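# Beltik gripper kit review - progress report

Prepared by Hiyori Kawaguchi for Eyvindur Briem, 03/08/2021
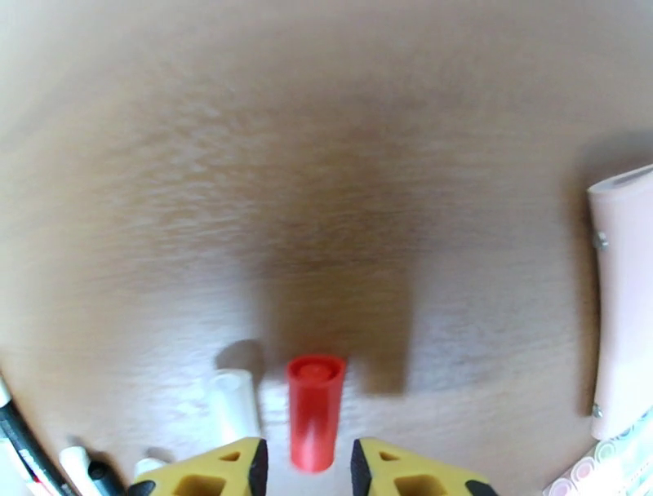 We are past the halfway point of the review. The kit was bought as a complete set from Hulden: two fingers, a wrist camera, the mounting plate and one year of access to the Kvaran control software. Setup took longer than planned. The mounting plate that came in the first box did not match our arm, and Hulden sent the right one at no charge, but we lost most of a week waiting for it.

## Work done

- Bench trials on small household items - caps, cups, markers and similar
- Camera calibration, done twice
- First draft of the setup notes for the Hesby site

We have logged 320 grasp attempts so far. Of these, 255 ended with the item lifted and set down in the marked spot. Most of the misses came early, before we redid the calibration. The wide lens bends straight lines near the edges of the view, and the default settings in Kvaran do not correct for it well. Items near the middle were fine from the start. Items out to the side were not, and we would not use the kit there without the second calibration.

The finger pads are holding up. Light plastic parts with a glossy surface are the hardest to judge, and we are still adjusting the closing force for them. Too much force tips a small cap before the fingers have it square. The software lets you save a force value for each item, but the menu for this is slow and the values were lost once after an update. I have reported this to Hulden and have a ticket open.

## Spending

We have spent $836 of the money set aside for parts and spares. Of that, $202 went to a second set of finger pads and the rest to cables, brackets and a lamp for the bench. Strong light from one side washes out white and clear items in the camera view, so the lamp position still needs work.

## Next steps

1. Finish the trials with the lamp moved
2. Repeat the side-of-table trials with the new calibration
3. Send the setup notes to Hesby for comment
4. Get a written price from Hulden for two more kits

The final report is due in June. I need a decision from you on the Kvaran license before then - the renewal price goes up if we wait until it lapses.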